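Chapter 11
Choosing Between Two Hands

By the time you reach this chapter you've tuned a controller or two and you've probably got opinions about arms. Grippers are where I see good students get stuck, so I want to slow down here and spend some real time on them. Most of what follows comes out of the trials I ran at Denau, where we set up a floor with yellow tape and tried to find out which gripper we'd want to live with for a year.

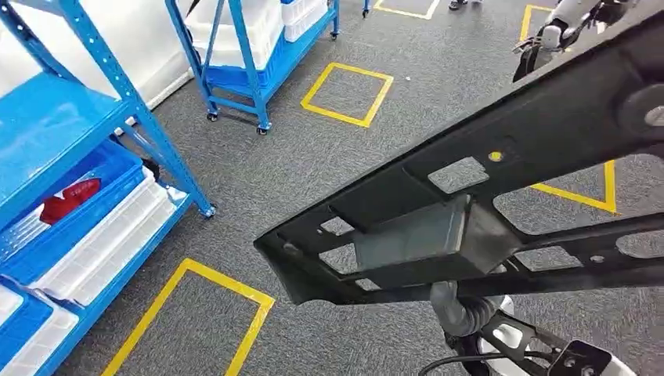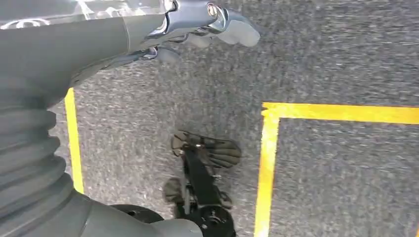
Figures 11.1 and 11.2. The trial floor from two cameras: a long perforated panel held by a white arm, and a silver gripper over the carpet.

I like to start with those two views because they make a point I'd otherwise have to spend pages on. A camera up high gives you the part, the shelving, the tape, even somebody's shoes over by the cart. A camera at the wrist gives you a lot of the arm you already own! In Figure 11.2 the gray bellows and the forearm take up a big share of the view, and you still have to judge where the fingers are relative to the floor. Keep both in mind when we get to Section 11.4, where I'll ask you to pick one camera and defend it.

Now, the trials. We had two grippers, which I'll call the Citovov and the Riviere after the project names on our log sheets. The Citovov had stiff fingers and closed fast. The Riviere was slower and gave a little when it touched something, and I was sure going in that I'd hate it. We ran 286 pick attempts in all, the same parts and the same starting spots for both, and the Riviere came out ahead with 178 of the total set aside as clean picks between the two of them -- most of those were its own. I'd have lost money on that.

Before you run out and buy soft fingers, look at what we were picking up. A long part with openings all through it (like the panel in Figure 11.1) behaves very differently from a solid block. You can't just grab it anywhere, because half the places you'd like to put a finger are holes. And if you hold it away from its balance point, the far end wants to swing, and now your wrist is doing work your fingers should be doing. With a part like that I care about three numbers: how far the grip sits from the center of mass, how much the grip twists under load, and how long the fingers take to settle. Speed of closing, the number on every sales sheet, comes in a distant fourth for me.

We'll take these in order. Section 11.1 covers grip point and balance, and you'll want a ruler and a kitchen scale for the exercise. Section 11.2 is about twist. Section 11.3 gets into settling time and uses the Feltix logging format from Chapter 2, so go back and reread that part if it's gone fuzzy. Section 11.4 is the camera question I promised you.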